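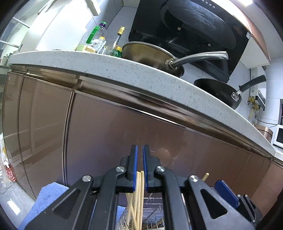 Pince Privero, mors à garniture bleue, en prise sur des baguettes en bois.

Le modèle portatif de Privero se présente comme une pince parallèle à biellettes, sans motorisation, destinée à l'enregistrement de gestes en cuisine. Comparaison menée avec la Jedby, sur le même protocole : 36 prises par outil, baguettes et cuillères à transférer d'un panier à couverts au plan de travail.

Masse relevée : 667 g pour la Privero, câble compris. La Jedby est plus légère de 236 g, et le poignet s'en aperçoit en fin de série.
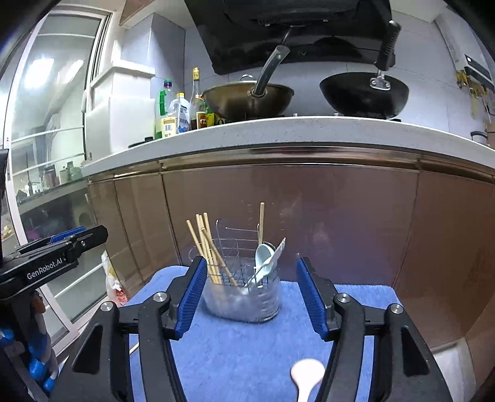

Page modifiée en dernier lieu : juillet

Tenue des objets minces. Garniture souple correcte sur section ronde. Une baguette seule passe bien ; en faisceau, celles du centre glissent dès que la prise se fait trop bas. La Jedby, à mors lisses, en perd davantage.

Encombrement. Les flasques extérieures sont larges. Dans un panier étroit, elles touchent le bord avant que les mors n'atteignent le fond — défaut principal de l'outil. Prévoir une approche verticale.

Jeu mécanique. Rien de sensible au départ. Après 20 prises, un pivot à resserrer, clé fournie.

Caméra. Champ très large, forte courbure, angles sombres. L'étalonnage fourni par Iwasaki suffit au centre, moins sur les bords.

Notice en anglais uniquement. Mors de rechange vendus par paire chez Plurholm.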